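An Afternoon at the Gripper Bench in Noltinness

Last month I was invited to see the workshop at Tovmont, where they look after the hand-held grippers used for recording table tasks. 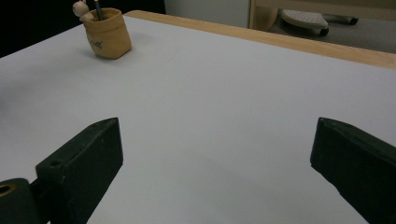

Radwa Morsy keeps the grippers in order, and she let me sit next to her for most of the afternoon. I am a maintenance man myself, from packing machines, so I wanted to see the small routine and not the big demonstration.

Every tool comes to her bench after 400 recordings. First she opens the fingers to the full width and checks that both sides stop at the same moment. Then she closes them on a steel gauge of 28 mm and reads the value on the screen. If the difference is more than 3 tenths, she loosens the finger screws, cleans the seat with a dry brush and starts again. On the tool I saw, the left side was late. The reason was a little dust in the guide, and the cleaning took longer than the adjustment.

The camera is checked after that. Both finger tips must be in view when the gripper is open, otherwise the tool goes back to Arne Ostermann, who corrects the bracket. He showed me his drawer of old fingers, sorted by wear. I asked why they keep them. He compares the faces when a new batch arrives from Gedetti, and two times already he has sent a batch back.

What I missed was a written card at the bench. Radwa knows the order by heart, but a new colleague would have to ask her for each step. She told me the card is planned for January.

Coffee was at 3, and the bus back is not frequent, so please check it before you go.

Comments (3)

Jae-in Maeng: Do they put any grease on the guide after brushing? Ours collects dust even faster with grease.

Author: No grease, only the dry brush. I asked the same.

Marjorie Mellor: We use bus 74 from the station. The last one leaves quite early on Wednesday.

This site uses cookies to remember your settings. Accept | Manage choices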